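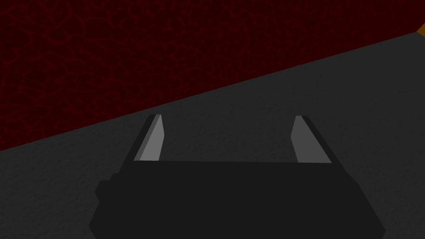
Ticket 921 – Sornico cell, simulation setup
Opened by: Conceição Carvalho
Assigned to: Abílio Ramalho
Priority: normal
Status: closed

Problem
Gripper reports "closed" while the fingers are still wide open. Started after the Cundus update. The wrist view renders fine, no error in the log.

Conceição Carvalho
Reset the cell and ran the close command 18 times with nothing between the fingers. Same result each time. Opening width in the panel reads 80 mm and never changes. Arm joints move as they should.

Abílio Ramalho
Can you send me the gripper file from the Prirano folder? The update may have put back the default one.

Conceição Carvalho
Attached. The date on it is newer than my last edit, so yes, it was replaced.

Abílio Ramalho
Found it. The default file drives only finger joint 1 and expects joint 2 to follow, but the mimic line is missing. The solver locks both and the state flag flips anyway. I put the line back and set the force limit to the old value. Please reload the whole cell – a reset does not read the file again.

Conceição Carvalho
Reloaded. Both fingers close and the width goes down to 0. Flag now changes at the end of travel. Same fix copied to the Henriques cell, not tested there yet.

Closed December 9, 2019. Reopen if Henriques shows the same fault.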